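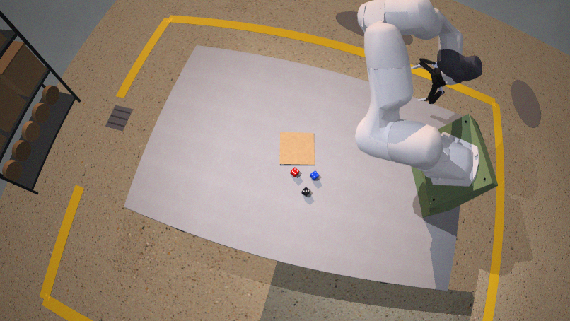 Figure 3. Simulated workcell used for the controller comparison, with the square board and three dice on the mat and the gripper open.

4.2 Comparison of controllers

Two controllers were tried on the same simulated arm and gripper. The first, Jelter, plans a full path before the arm moves. The second, Galanis, corrects the motion at every step from the camera images. Both were given the same task, which was to pick up a named die and set it on the board. Each controller made 68 attempts, and the starting positions of the dice were drawn from a shared list.

Galanis completed 53 attempts. Jelter completed fewer, and most of its failures came in the final approach, where small errors in the estimated position of the die led to a missed grasp. The side view alone did not allow these errors to be measured, so the view from the gripper was recorded as well. In that view both fingertips stay visible while the gripper is open, and the gap between them can be compared directly with the planned grasp point.

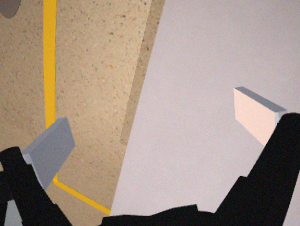
Treditz objected to this use of the gripper view at the internal review, noting that a controller tuned on such images may come to depend on the color of the fingertips and should be tested again with plain ones. The comparison was therefore repeated with both pads set to a single gray, for 15 attempts per controller. The order of the two controllers did not change.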